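Ticket: Exports stop partway when saved to the shared drive
Product: Endari desktop
Opened by: Beathag MacLeish
Assigned to: Tekle Admasu
Status: Resolved
Priority: Normal

Beathag MacLeish, 9:10 am
Since the April update I can't finish a batch export to our office share. It stops at file 23 every time with "Write failed, destination unavailable." The drive is still there in the file browser and I can open things on it. Saving one file at a time works. I have restarted the computer and reinstalled Endari. Rupert has the same version on his machine and gets the same error, but on a different file.

Tekle Admasu, 9:42 am
Thanks for the report. Please send the export log (Help, then Open Log Folder) and tell me how the share is connected, by drive letter or by full network path. Also, does the batch finish if you save it to the local disk?

Beathag MacLeish, 10:05 am
Log sent by email. It's mapped as drive S. Local disk works, all 29 files came out and they open fine. Takes a few minutes to copy them over by hand afterward, so we can work, it's just annoying.

Tekle Admasu, 11:20 am
The log shows the connection to the share being dropped and reopened several times during the batch. The older version waited and tried again. The new one gives up on the first failure. Two things to try:

1. In Preferences, Export, set "Files written at once" to 1. The update changed the default to 7.
2. If that doesn't help, remove the mapped drive and export to the full path.

Please try them separately so we know which one made the difference.

Beathag MacLeish, 1:15 pm
Step 1 got further but still failed, this time near the end. Set it back to 7 and did step 2. Same error, file 11.

Rupert Berchtold, 1:31 pm
Adding to this from the same office. Our storage box is an Ultadia and it has a power saving option that puts the network port into a low power mode. Lachlan Dalgleish set it up and thinks the option came back on after a firmware update. He is out until 3.

Tekle Admasu, 1:50 pm
That would fit the log. Please have him turn it off and run the batch again with the setting at 7. I have passed the missing retry to Gangadharan Shetty on the development side — it should be there whatever the drive is doing.

Beathag MacLeish, 3:40 pm
Lachlan turned it off. Full batch to drive S finished twice, no errors. Rupert's finished too.

Gangadharan Shetty, 4:25 pm
Retry is going back in for the next maintenance release. Until then, leave power saving off on the storage box. Closing this one. Reopen it if the error comes back.

Beathag MacLeish, 4:38 pm
Will do. Colors and file names match the local copies as well. Thanks, all.
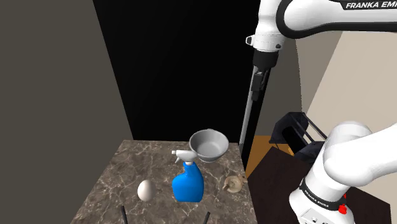
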